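Desk under a window - how do I stop the curtain dragging over everything?

Posted by Sawsan Twal in Small Rooms

My desk is 119 cm wide and the only wall it fits against is the one with the window. The curtain is white and pleated and very full. It came with the apartment and the lease says it stays. When I open or close it the hem catches whatever I keep along the back of the desk. In February it pulled over a bottle of hand lotion and I lost a notebook.

I keep books back there, plus a mug and one or two other things I use every day. I don't want to put them in a drawer. Is it better to shorten the curtain, move the desk out, or get some kind of shelf?

3 replies

Charmaine Nkosi
Don't cut it if it belongs to the landlord. Pin the hem up from the back with safety pins and steam it. I took mine up 11 cm that way and put it back when I moved out. You want the hem to stop a little above the desk top so the fabric hangs free and can't bunch up behind your books.

Once that's done, the back edge is fine for storage. Lay the books flat in short stacks with the widest one at the bottom. Bottles and tumblers do better on a low tray, and then you can slide the whole lot forward when you want to get at the window.

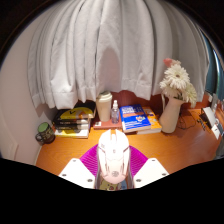 Will books fade if they sit under a window all day?
Covers fade first, mostly the reds and yellows, and a lined curtain kept closed through the middle of the day slows it down a lot. If you care about a particular book, keep it on a shelf away from the glass.

One more thing about pins - use the coiless kind. The regular ones snag on thin fabric and leave a pulled thread you can see from the front.

Carter Thibodeau
just move the desk out 8 cm. worked for me

Booker Benavides
Moving it out does work, but then pens roll off the back. I lost 2 that way before I stuck a strip of foam along the edge. The Jimix strip is the one I bought and it peeled off in the first summer, so clean the wood with rubbing alcohol before you stick anything down.

I'd also keep anything tall at the ends of the desk. Most of the pull comes in the middle when you draw the curtain across. If yours opens to one side only, leave the other end for the tall stuff.

Sawsan Twal
Thanks all. I'll try the pins first. Charmaine, did you pin every pleat or every other one?

Charmaine Nkosi
Every other one. Do the two ends as well or the corners droop.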